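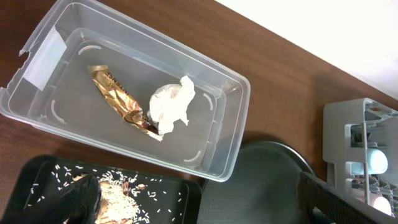

Caja de plástico sobre la mesa, con un envoltorio dorado dentro.

Hace un par de semanas volví a sacar los discos de 78 rpm que compré en abril y por fin di con el que me faltaba por identificar: un álbum de canciones corales del sello Tralden, número 198 del catálogo. Tiene 2 discos de doce pulgadas y no figura en ninguna de las listas que uso habitualmente.

La solista es Impi Kauppinen, contralto, de la que solo conocía una grabación para Kokkonen, bastante floja. En las caras tres y cuatro está mucho mejor. La voz queda un poco lejos del micrófono, pero se entiende cada palabra. El acompañamiento es de piano en todas las caras menos la última, donde entra un armonio que la etiqueta no menciona.

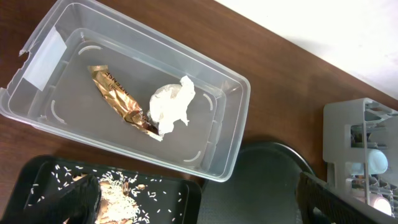

La transferencia

He usado la aguja de siempre y una velocidad algo inferior a 78, porque a la velocidad nominal el piano sonaba casi medio tono alto. La primera cara tiene un arañazo que suena durante 18 segundos. Lo he quitado a mano, clic por clic, y se nota todavía en el final de la estrofa. En el resto solo he bajado un poco el ruido de fondo.

Elikem Aryee me escribió para decirme que él tiene una copia en sello Kolon, con otra numeración y el orden de las caras cambiado. Según él, la prensó Dudora unos años después con las mismas matrices.
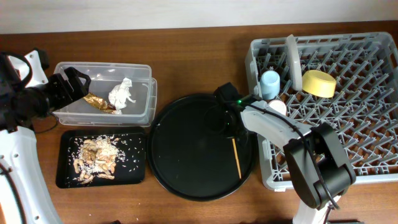

Si es así, la suya debería llevar también el armonio, y le he pedido que lo compruebe. De momento dejo los archivos en el sitio habitual, sin comprimir. Lo siguiente será una serie de valses del mismo lote, que me costó 40 euros entero y todavía está a medio limpiar.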